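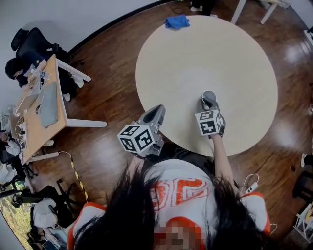 Questions I keep getting about the automation project

I work at Stiltura, on the folding and wiping side of things, and ever since we started working with Zadex my inbox has been full of the same questions from people in the other offices. So I wrote them all down in one place!

So are the robots taking our jobs?

Mine has changed a lot, I'll give you that. I used to fold and pack all day. Now I spend my mornings doing the same kind of chores with a pair of hand-held grippers, over and over, so the machines have something to learn from. I still do regular packing after lunch. Four of us moved over from the packing line in March and all four still work here (I'm one of them, and I complained the most).

Do I need to know how to code?

Nope. The laptop people handle that part. If you can pick up a cloth and put it down where you meant to, you can do this. The first morning feels silly, like eating soup with barbecue tongs, and then your hands figure it out.

What do you practice on?

Ordinary stuff. Cloths are my least favorite — they never land the same way twice, and you can't feel the fabric through a gripper, so you end up watching it like a hawk.
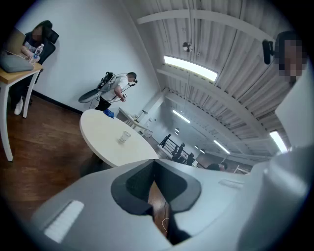 Cups are easier once you stop squeezing so hard. I logged 384 runs in my first month, and I'd bet half of the bad ones were cloth.

Does it hurt?

Your forearms will let you know. Mine ached for two weeks. Ask to swap tasks before you get sore, and lower your shoulders (everybody hunches at first). We got longer breaks after we asked for them, so please ask.

Who gets to see the recordings?

The project team here and the team at Zadex. They told us in writing that the recordings won't be used to rate anyone's speed, and I'd want that in writing at your site too. Our whole group is at 2571 runs and I have no idea how many of those are good.

Is the pay the same?

Same hourly rate, same schedule. I think it should be a bit higher, and I've said so.

Will Jirkport get this too?

That's the plan, but I haven't heard a start month. Bring comfortable shoes!

We use cookies to remember your preferences. Accept all | Manage settings

Comments (3)

packer_jo: Thanks for the bit about forearms. Do left-handed people have a harder time?

tallmouse: I'm left-handed and it was fine, you use both hands all day anyway.

dockside77: Still not sold on the same pay for teaching the machine my job. Glad somebody said it though.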